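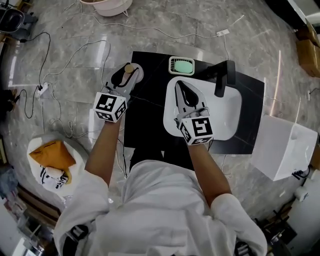
Lavatório branco numa bancada preta, com sabonete verde-claro na saboneteira.

Govcombe altera mistura de água para reduzir a dureza na zona alta

A Kernbridge, entidade gestora do abastecimento em Govcombe, vai alterar em julho de 2023 a proporção entre água subterrânea e água de superfície fornecida à zona alta da localidade. A medida abrange 2156 ligações domésticas, até agora alimentadas quase em exclusivo pelos furos de Skandell, cuja água atravessa formações calcárias e chega à rede com um teor elevado de cálcio e magnésio.

A água de superfície, captada na albufeira e tratada na estação de Wijesinghe, tem mineralização mais baixa. As duas origens passam a ser misturadas num reservatório de 1000 metros cúbicos, com controlo contínuo de condutividade à saída. O valor da dureza total continuará a ser determinado em laboratório, por titulação, em amostras recolhidas na rede.

A decisão segue-se a um ensaio concluído em junho, com 19 pontos de amostragem distribuídos entre o reservatório e as extremidades de rede. Segundo Napaporn Somboon, responsável pela qualidade da água na Kernbridge, o principal cuidado foi evitar que a mudança de origem desestabilizasse os depósitos existentes nas condutas mais antigas. "A dureza desce, mas o pH e a alcalinidade têm de ficar dentro de uma faixa estreita. De outro modo, resolve-se a incrustação e cria-se corrosão", afirmou.
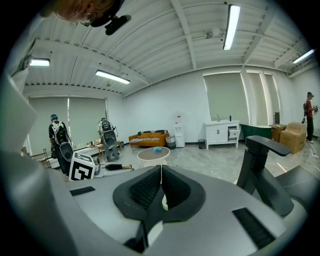

A dureza não constitui, por si só, um risco para a saúde. Os efeitos são sobretudo domésticos: incrustação em resistências e permutadores, obstrução de filtros de torneira e maior consumo de sabão, que reage com o cálcio e forma um precipitado insolúvel. Quando a água evapora sobre o vidro, os sais dissolvidos ficam à superfície – o mesmo se passa nas lentes de uns óculos de aro fino como os que se veem na fotografia, se forem passados por água da torneira e deixados a secar ao ar. Um pano de microfibra limpo, usado antes da secagem, evita a maior parte das marcas.

Durante a transição, a Kernbridge prevê alterações ligeiras de sabor e, em ruas sem saída, episódios curtos de turvação. Estão programadas descargas de rede nesses troços, em período noturno. A pressão de serviço não sofre alteração.

Os utilizadores com máquinas de lavar loiça ou descalcificadores regulados para água dura devem rever a programação dos equipamentos depois de concluída a mudança. A empresa publicará o novo valor de referência, em miligramas de carbonato de cálcio por litro e em graus franceses, logo que existam 2 campanhas analíticas consecutivas com resultados estáveis. Até lá, mantém-se a indicação constante da fatura.

A zona baixa de Govcombe, servida por outra conduta adutora, não é abrangida.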